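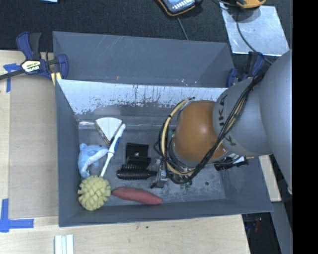

Slide 1. Gray two-section bin, mixed contents: plush dolphin, long white brush, hairbrush, black wallet-like case.

Search this site Enter keywords Go

Speaker notes — Mixed small goods in shared bins
Tala Daher, Zanbridge storage workshop, 1/6/18

Open on the slide and leave it up. Give people time to look before talking.

Point to the divider first. It is worn and chipped along the lower edge, and the sloping gray panels behind it have thin scratches. Wear is normal in a shared bin. Log it at inspection and move on.

Next, the load. Everything sits in the deeper front section. The rear section is empty. Ask the room whether they would use it. Most will say yes. My answer is no for anything round: the yellow ball with the stubby projections stays in the front, in the corner.

Long items. The white brush lies on the diagonal, with its lower end on top of the ball. In a bin this size the diagonal is the longest line available, so long handles go down first and soft goods fill the side. The dolphin is curled along the left wall, a fair use of a plush item.

Flat and dark items. The case and the hairbrush are both black, on a dark gray floor. Slow to find by eye. At Tarawneh we tried a pale liner in 70 bins out of 300 and kept it. Bence Boros has the cost sheet if anyone asks — do not read it out.

Food shapes. The wedge looks like cake or pie, and the reddish-pink piece looks like a sweet potato. Use these to introduce the sorting rule: class by what the item is, never by outline. Real food does not share a bin with brushes. Refer to page 2 of the handout.

Labels. Short section, skip if behind. The Estell list runs to 2,075 item names, too many for a bin card. Limit the card to the class name and the bin number.

Questions. Hadi Karaki takes anything on liners. If lid heights come up, defer to the December session.

Spare handouts are with Rima Ghanem at the side table. 80 printed.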